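Home Features Food & Home Archive Subscribe

Search this site Type and press enter

The small box and the big shelf

By Imogen Garside

When I moved to Sondmont, I did not understand the shop of Mrs. Hollis. I came from a place where you buy tea by weight and carry it home in a paper bag. In her shop, everything was in a small box. Tea, pins, throat candy, shoelaces, birthday candles. I thought it was a waste of cardboard, and I told her so, in the poor English I had at that time.

Wendy Hollis has kept the shop for 15 years and she has heard this opinion before. She took a box of tea from the shelf and put it on the counter in front of me. "You read it before you bought it," she said. "What would you read on a bag?"

I have thought about her question often. A small box must do many jobs in very little space. It must stand straight, it must say its name, and it must say what is inside to a person who left the reading glasses at home. Most of us give it two seconds.

Dennis Bloxham worked as a packaging printer until last August, first at Vindent and then for himself. He showed me the part of his work that I liked best, the flat sheet before it is folded. You see the four sides lying next to each other, and the words on the top flap are upside down. He can look at such a sheet and fold it in his head. I tried with a piece of paper and scissors, and my box had two tops and no bottom.
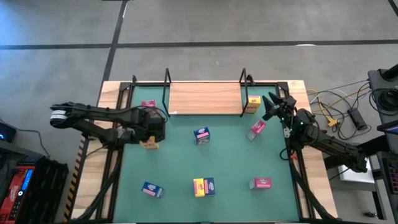 Small boxes in blue, pink, red and yellow. Color is often the first thing a buyer remembers.

Color, he told me, makes the longest arguments. A customer will accept a different paper or a cheaper ink, but he will fight for his red. Dennis once printed 900 boxes for a tea seller named Siddiqui, and the yellow came out a little green. Siddiqui kept them all and sold them, but he wrote "next time, lemon" on the bill. Dennis still has this bill in a drawer.

Older buyers depend on color more than the makers like to think. Hayley Treloar is 91 and lives above the shop. She asks for "the blue one" and Mrs. Hollis knows which one. When Prusamine, her hand cream, changed from blue to white, Mrs. Treloar refused it for one winter. The cream was the same, she admits, but she did not trust it.

I also keep boxes now. I have 12 of them in the kitchen – buttons, seeds, string, keys for doors I do not remember. The tea box from my first visit is among them. One corner is soft and the flap does not close anymore, so I hold it with a rubber band. The seeds for the spring are in it.

We use cookies to remember your settings. Accept Manage choices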